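4.2 Plates, portions and what people call "enough"

I should say up front that this part of the study was never in the plan. We went into the Pometti households wanting to know how people share out leftovers, and we had a nice tidy interview sheet for it. Then, somewhere in the first week of August, I noticed that nearly every answer about leftovers started with an answer about dishes. People would tell me how much stew was left by telling me which bowl it went into. So I added a question about serving dishes, and it ate up the rest of my month (I regret nothing!).

The sheet went to 773 households in all, and 500 of them sent it back with the dish question filled in. I sat down with 47 of those for a longer talk, mostly in kitchens, a few on porches. The Jara side of the valley is over-represented in the long talks, and I'll own that - the bus runs there and it doesn't run to Pladov after lunch.

What came out most clearly is that a decorative plate changes the size of a portion even when it holds the same amount of food. On an everyday white plate, people told me they fill to the rim and stop. On the good glass, the kind with a wavy edge and a bit of color, they leave the edge showing, and they are quite firm about it. One woman in Jara said you don't buy a pretty border and then put beans on it. Fair enough. The same goes for fruit and raw vegetables, which get set out one or two at a time on the good plates and heaped up in anything else. Figure 6 goes with this point.

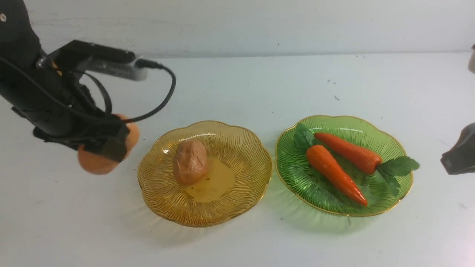
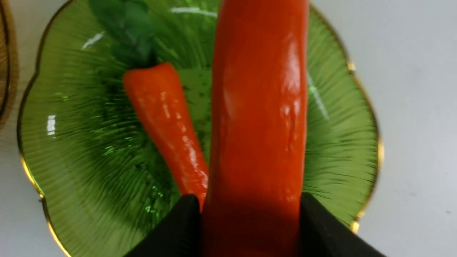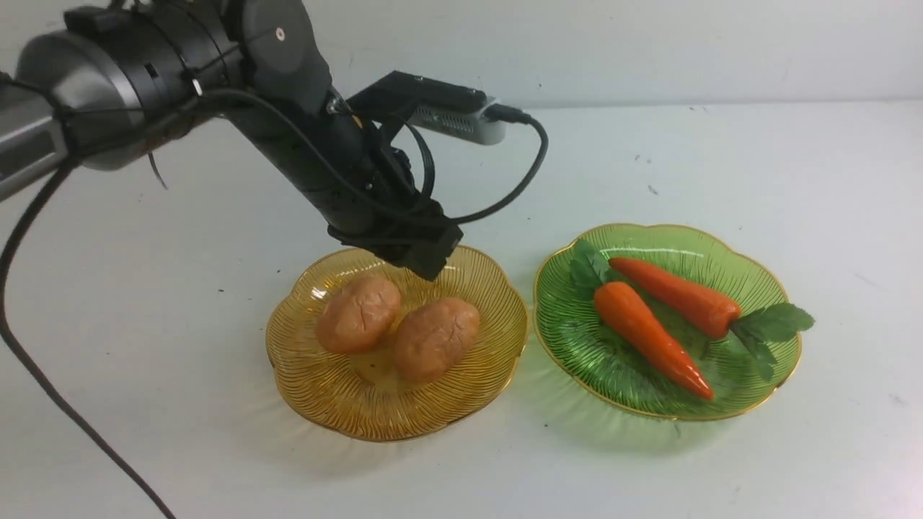
Figure 6. Colored glass plates and toy food on a white tabletop.

Pometti readers of the first draft wrote back that I had the whole thing upside down, and that in their houses the good plates come out when there is too little food, so that a small helping looks meant. "My mother did it every lean winter," one of them wrote, "and we thought we were being treated." I've kept that comment in because it bothered me for weeks. If it holds, then the bare rim is doing two jobs, showing off the plate on feast days and covering for the pantry on the others, and my question couldn't tell those apart. I asked which dish people used. I didn't ask how full the pantry was that day, and I should have.

I went back through the long talks with this in mind. Six of them mention scarcity and the good plates together, sometimes within the same breath, and I had coded every one of those under "special occasion" without a second thought. That is a coding mistake and it's mine. The codes in the appendix have been fixed, so they won't match the ones in the version I passed around earlier.

There is also the matter of color, which I'd hoped to say more about. Several people told me that green plates are for anything raw and amber ones for anything baked, and they told me as if I ought to know already. Others had never heard of such a thing and laughed. I can't find a pattern by age or by side of the valley. It may go back to what the Prandari market stalls happened to stock in a given year, since plates there were sold by the stack in a single color, but the stall records I was able to see don't go back far enough to check.

Section 4.3 returns to the leftovers proper, beginning with bread.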